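Accueil Nos métiers À propos Recrutement Contact

À propos de Groltmont

Bonjour et bienvenue ! Si vous êtes arrivé jusqu'ici, c'est sans doute que vous avez un carton de cadenas à faire contrôler, ou que vous cherchez du travail dans le coin (dans ce cas, filez tout de suite à la rubrique Recrutement, on embauche en janvier). Moi, je suis entrée chez Groltmont il y a quinze ans, à l'emballage, et c'est à moi qu'on a demandé d'écrire cette page. Je ne suis pas du tout rédactrice, je vous préviens, mais je connais la maison par cœur !

Notre métier tient en peu de mots : on reçoit des serrures, des cadenas et des clés en vrac, on les apparie, on vérifie que tout s'ouvre et se referme, on conditionne et on expédie. Nos clients sont des quincailleries, des syndics, des campings, quelques lycées aussi pour les vestiaires. On est dix-neuf à l'atelier et au bureau, plus les renforts de la rentrée.

Pendant longtemps, tout s'est fait à la main. Prendre la clé, l'essayer, tourner, reposer, recommencer. J'ai adoré ce travail et je l'ai aussi maudit, surtout vers seize heures quand le poignet commence à tirer. Les anciennes de l'équipe vous le diront, on avait toutes notre attelle dans le vestiaire.

Et puis Virkotham est arrivé. C'est le nom du projet d'automatisation, ne me demandez pas d'où il sort, il était déjà écrit sur le classeur. On a commencé par une cellule avec deux bras, que l'atelier a tout de suite baptisés Amel et Pan. Au début j'étais plutôt contre, je le dis comme je le pense : j'avais peur qu'on nous explique un matin que les postes d'appariement, c'était fini. On a eu quatre réunions là-dessus, dont une assez houleuse, et on en est sorties avec un accord écrit : aucun départ lié au projet, et une formation sur le temps de travail pour toutes celles et ceux qui en veulent.

Qu'est-ce qui a changé, concrètement ? Mes journées, déjà ! Je passe le matin à la cellule, à préparer les pièces, à reprendre ce qui coince et à noter les essais dans le cahier. L'après-midi, je suis au contrôle final ou au téléphone avec les clients, chose que je n'avais jamais faite avant. Les bras apprennent encore, ils sont lents, et une clé posée à plat reste un sacré morceau pour une pince. Les lots urgents, on les fait toujours à la main, et bien plus vite qu'eux. Par contre, on tourne maintenant toutes les 90 minutes entre les postes, et ça, mon poignet vous en remercie.

Le papier peint à fleurs, oui, c'est une idée de l'équipe. On avait voté, et les fougères ont gagné.

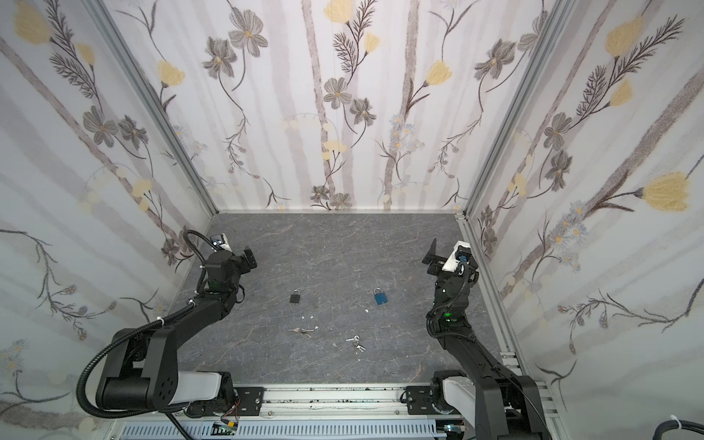

Les deux bras de la cellule, avec deux cadenas et leurs petits trousseaux à portée de pince.

Tout n'est pas réglé, loin de là. Certains collègues trouvent que surveiller une machine fatigue autrement, et ils ont raison, on en parle au point du matin. On cherche encore le bon rythme, et on voudrait que les nouveaux apprennent d'abord le geste à la main, avant de passer à la cellule. À mon avis, on juge mieux un essai quand on a soi-même senti une serrure accrocher sous les doigts.

Envie de voir tout ça de près ? L'atelier se visite sur rendez-vous, en petit groupe, et le café est offert. Écrivez-nous par le formulaire de contact, je réponds en général avant midi.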